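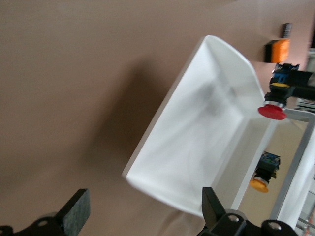

Slide 1. Stop functions and sorting cells. The subject for the next half hour is good practice for small automated cells that handle electrical parts, and in particular how a cell's own stop devices are kept distinct from the stop devices it handles as stock. The house rule at Tresuvus, section 2, says that a stop button within reach of an operator must either work or be out of sight. A red mushroom cap over a yellow ring, next to a white parts tray, carries a meaning for anyone who walks up to the bench. A visitor will reach for it. The rule applies whether or not the button is wired to anything.

Slide 2. Wording of the rule. Read out in full:

Loose stop buttons handled as workpieces shall be stored in a closed container when the cell is unattended. The live stop device shall be fixed, labelled, and placed outside the working area of the arms. No workpiece shall be set down between the operator and the live device.

The Drutitetti draft asked for a painted line at the edge of the working area. We kept the line and added the label. Mention that the label must be readable from the normal standing position, with the lights at their night setting.

Slide 3. Mixed stock. Pause on this one. Rule 4 covers parts of different classes lying on one surface: switches, enclosures, capacitors. Capacitors are to be discharged and checked before they enter the cell, and the check is written on the batch card. The cell has no means of measuring charge and should not be relied on for it. The audit at Barua covered 3,193 batch cards. Of these, 577 had the discharge box left blank.

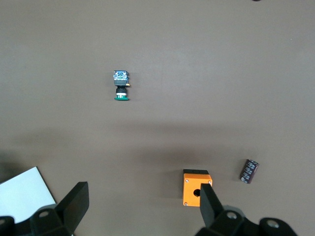

Asanka Khondokar objected at the September review that a blank box does not show a missed check, only a missed signature, and that the rule should treat the two separately. The objection was accepted. Rule 4 now has two boxes, one for the check and one for the signature, and a card with either box blank is sent back.

Slide 4. Two arms on one table. Rule 6: where two arms share a surface, one stop device halts both. Separate stops are permitted for maintenance only, with the key held by the person doing the work. Status lights are information for the operator and do not count as a safeguard. Cables are routed outside the reach of either gripper and checked at the start of each shift. Prudov sets the inspection interval at 3,000 cycles for finger pads. We use the same figure for cable ties.

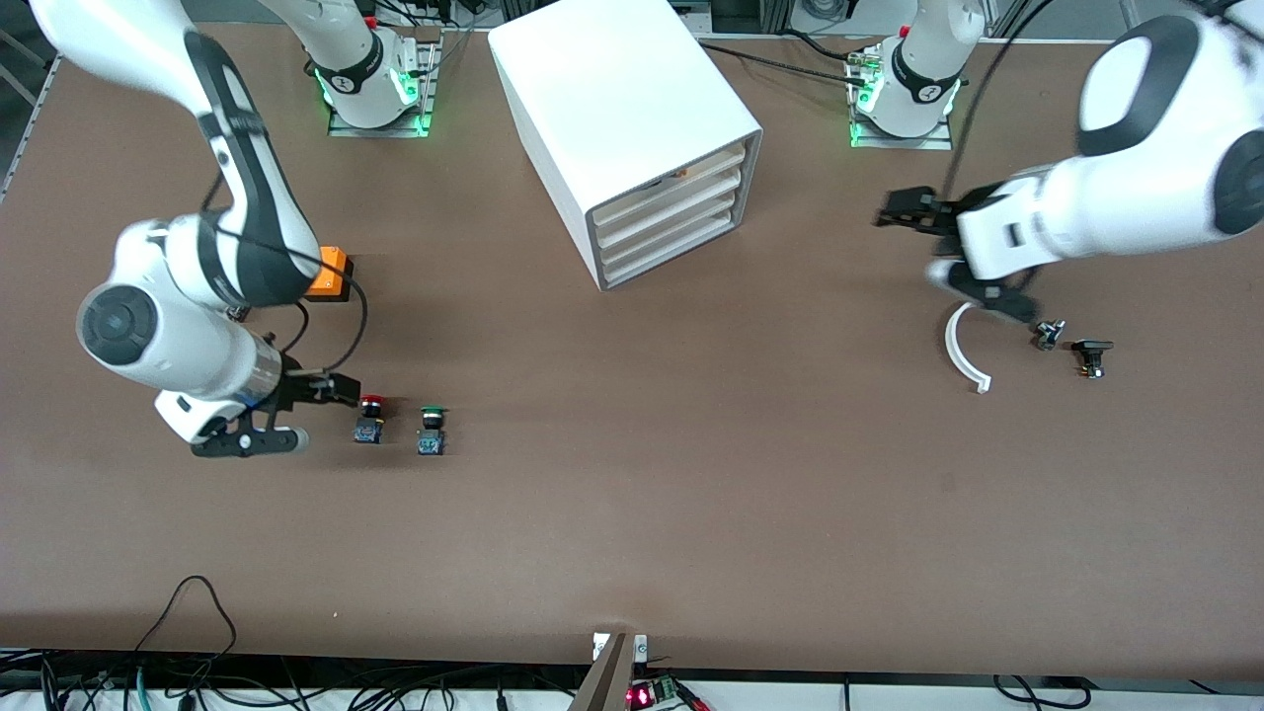

Does a restart after a stop need a person at the table? A person must be at the table, with the whole working area in view, and must reset the stop device by hand before giving a separate start command. Releasing the button alone must never set an arm moving.

Slide 5. Records. Each stop is logged with the time, the device used and the name of the person who reset it. Keep the log with the batch cards. If time is short, skip to slide 7 and leave the 35 sample entries for the handout.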